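【设备采购】Re: Re: 第二台机械臂工位的预算，七月前要定下来

发件人：Shih-chieh Chou
时间：星期六 上午 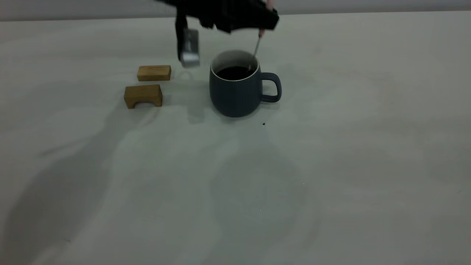 各位好：

Uriel 上次那封信里问了几个问题，我放在下面引用里，先逐条回答，再说我建议的采购顺序。信有点长，赶时间的人可以直接看"采购顺序"那一段。

> Uriel Hinojosa 写道：
>
> 我看了你们报上来的第二工位清单，有几处不太明白，麻烦说明一下。
>
> 一、为什么第二个工位不能直接照第一个工位的单子再下一遍？照抄的话报价、审批都是现成的，我这边两天就能走完。
>
> 二、夹爪那一项写了两个型号，Vevero 和 Skastum，后面标的是"二选一"。采购系统里不接受二选一，必须定一个。
>
> 三、耗材栏里有杯子、勺子、积木、托盘，这些东西金额不大，但是走设备预算会被退回来。能不能从办公用品里出？
>
> 四、维护合同要不要一起签？Barajas 那边说跟设备一起签有折扣，过了这个月单独签就没有了。
>
> 五、桌子。你们要换桌子，可是第一工位的桌子才用了一年多。
>
> 另外请注意，今年剩下的额度不多，超出部分只能排到明年。请在七月之前给我一个最终版本。

以下是回复。

一、关于照抄第一工位的单子

不建议照抄。第一工位的单子是前年列的，那时候我们主要做抓取和摆放，对象是木块一类的硬东西，形状规则，夹歪一点也没有关系。现在的任务里有一大半是日常器具，比如拿勺子在杯子里搅，或者把勺子取出来放到旁边。这类动作对夹爪和安装高度的要求都不一样。旧单子里有三项我们后来几乎没有用过：真空吸盘套件、长行程导轨、第二个急停盒的延长线。再买一遍就是再放一遍柜子。

反过来，旧单子里没有而现在每天都要用的，是指尖替换件和防水罩。指尖替换件属于磨损件，夹细的金属柄时磨得最快。防水罩是今年才开始需要的，桌上有带液体的任务，洒出来只是早晚的事。第一工位是后来零散补买的，前后走了四次报销，每次都要找 Cirilo 签字，这次最好一次列全。

二、夹爪选哪个

选 Vevero。之前写二选一，是因为 Skastum 的样机当时还没有还回去，我想等 Eustaquio 测完再定。现在测完了，结论如下：

Skastum 的夹持力更大，外壳也更小，单看参数表是占优的。问题在指尖。它的指尖是一体式的，磨损之后要整组更换，而且要寄回去。我们问过代理，往返周期给不出准数。Vevero 的指尖可以自己换，四颗螺丝，换完重新标定一次就能继续用。

价格上，Vevero 本体报价 1,574，Skastum 是 1,188。只看这一栏 Skastum 便宜。但是 Skastum 的单子里不含转接法兰，也不含备用指尖，Vevero 这两样都带。等到第一次更换指尖，差价就基本没有了，还要加上停机的时间。所以请在系统里直接填 Vevero，把 Skastum 那一行删掉。

Eustaquio 让我补充一点：夹爪本体宽，在杯口上方作业的时候会挡住一部分视野，两个型号都有这个问题，不能靠换型号解决。所以相机支架那一项请保留，不要因为"第一工位没有"就砍掉。侧面加一个机位，调试的时候能省很多来回。

三、小件从哪里出

同意从办公用品里出，但是希望能单独记一个名目，方便年底统计。这些东西的消耗比大家想的快。杯子会磕，勺子会弯，木块用久了边角会变圆，边角一变，之前录的结果就不好拿来比了。

请采购的时候注意：杯子要带把手的，深色浅色都要有；勺子要细柄的，金属的；积木要原木色，长条的和拱形的都要，不要买彩色涂漆的那种。上次 Abundio 帮忙在超市买了一套彩色的，漆面太滑，最后送给楼下了。

小件总额不会超过一台显示器的价钱，这里不再细列，清单在共享目录的"第二工位"文件夹里，文件名后面带"小件"两个字的那份是最新的。

四、维护合同

我的意见是签，但不签全包。

Barajas 给的全包合同一年 922，包含上门、备件和每季度一次的例行检查。例行检查的内容我看过，主要是清洁、紧固、润滑和看日志，前面几样我们自己每个月都在做。真正用得上的是上门和备件优先。他们另有一个基础档，只含这两项，销售一般不主动提，需要问。请 Uriel 发询价的时候写明要基础档，并且问清楚基础档能不能也跟设备一起签、一起打折。

如果对方坚持只有全包才打折，那就第一年签全包，第二年转基础档，请在合同里写清楚可以转。第一工位当年就是没写，续签的时候扯了一个多月。

五、桌子

第一工位的桌子没有坏，也不打算换。清单上的桌子是给第二工位用的，可能是我表格里写得不清楚，抱歉。要求只有几条：台面浅色、哑光、没有花纹，边缘平直，能承受臂的底座。浅色台面看物体轮廓清楚，深色杯子和原木色积木放上去都分得开。光面的不要，反光会影响相机。

Astmont 有现成的工作台，尺寸合适，交货时间也短。他们的销售会推荐带抽屉的款式，不需要，抽屉会碰到底座的走线。

顺便说一下灯。现在第一工位上方的灯光会把臂的影子投到台面上，大片的软影子，对人来说没什么，对识别有影响，尤其是物体自己的影子和臂的影子叠在一起的时候。第二工位在布置之前，请先把灯位定下来，再定桌子的位置，顺序不要反。灯架和柔光板加在"安装"那一项里，不另列。

采购顺序

额度有限，一次买不全的话，我建议按下面的顺序来：

第一批：机械臂本体、控制柜、Vevero 夹爪、工作台。这几样缺一个都不能开工，而且本体的交货期最长，要最先下单。

第二批：相机支架、灯架、防水罩、备用指尖。备用指尖买 2 组，除去夹爪自带的那一组另算。

第三批：移动推车、第二块显示屏。可以排到明年，没有也能干活。

软件授权不在这次的单子里。现有授权可以覆盖第二台，我跟厂家确认过，邮件转给 Uriel 了。

还有一项容易漏：安装当天的电。第二工位打算放在靠里的那面墙，那边的插座是跟空调共用一路的，臂和空调同时开会不会跳闸，我不知道，需要物业来看。请 Cirilo 在下单之前跟物业约一次，不要等设备到了再约。

时间上，如果七月之前单子能批下来，我们可以边等本体边把桌子、灯和支架装好，本体到了直接上。批不下来的话，第二工位今年就不要开了，人手集中在第一工位，把日常器具那一组任务做完。两种情况我都可以接受，但是不希望批一半，臂到了没有夹爪，或者夹爪到了没有桌子。

最终版本的表格我今天下午上传，旧版请不要再用。对型号有不同意见的，请直接回这封信，不要私下改表格。

Shih-chieh Chou

评论

Cirilo Bermúdez
物业那边我来约。他们上次说需要一份设备的额定功率，谁有铭牌照片发我一张，第一工位的就行。

Eustaquio Zepeda
补充测试的事：Skastum 样机的测试记录在目录里，夹勺子柄那几次的打滑情况都标出来了。样机已经装箱，等代理来取，充电器也在箱子里，别再找了。

Uriel Hinojosa
收到。夹爪改为 Vevero，小件转办公用品，名目我来建。维护合同我先按基础档询价。桌子的事明白了，是我看错行。请把第二批里的防水罩写上规格，现在只有名字，系统会退。

Abundio Sandoval
彩色积木那次对不起大家。这次要我买的话请直接把链接发给我。

Shih-chieh Chou
防水罩规格已经补进表格，第二页。铭牌照片晚上发给 Cirilo。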